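Gevgate G2 stack dust monitor: a year on a small boiler
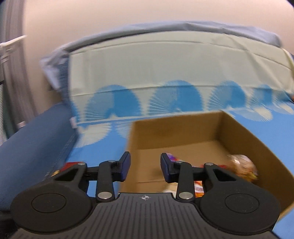 Open cardboard box, brown corrugated board.

I look after the boiler house at Turkham, a dye works with one coal-fired boiler and a bag filter behind it. We had to put a continuous dust monitor on the stack as a condition of our permit, and after getting three quotes we bought the Gevgate G2. It cost 3,075 before fitting. I paid for it out of the plant budget and have no link to the maker.

The G2 works by light scatter. A probe goes through the duct wall, a cable runs down to a control box, and the control box gives you a reading in milligrams per cubic metre, plus a relay for an alarm. It will log to a memory card or send to a plant computer.

Fitting took two days. You need a flange welded on, and the manual asks for a straight run of duct before the probe that we did not have. Habibur Gunawardena, our fitter, moved the point up by one platform and that was good enough for the inspector. The flange drawing in the manual has one of the bolt spacings wrong. Ask for the newer sheet before you cut any steel.

Our limit is 50. With good bags the monitor sits well under that, and it climbs during soot blowing as you would expect. We had an outside tester in twice for a proper filter sample, and the G2 read slightly high on the first visit and close on the second, after we put in the new factor. You do have to calibrate it against a real sample. Out of the box the number means very little.

The best thing it did was find a torn bag in June. The reading started to jump with every cleaning pulse, and by matching the times to the rows we knew which row to open. Before, we would have waited until there was dust on the yard or a complaint from the houses.

Things I do not like. The purge air filter clogs quickly if your compressed air is oily - ours is. The menu is slow and the buttons are no good with gloves on. The log file uses its own date format, so Pranab Bepari in the office has to change it every month before the report goes in. Spare lenses come only from Stalix, the agent, and we waited 35 days for one.

I also looked at the Abeysekara probe, the type that senses charge on the particles. It is cheaper and simpler, and fine as a broken bag alarm, but our flue gas is damp at start-up and I did not trust it for figures that go to the regulator.

It does not clean anything, of course. If your filter is poor, spend the money there first. For a small coal or wood boiler that has to report dust, I would buy the G2 again, with an air dryer on the purge line from the start.

Mar 15, 2020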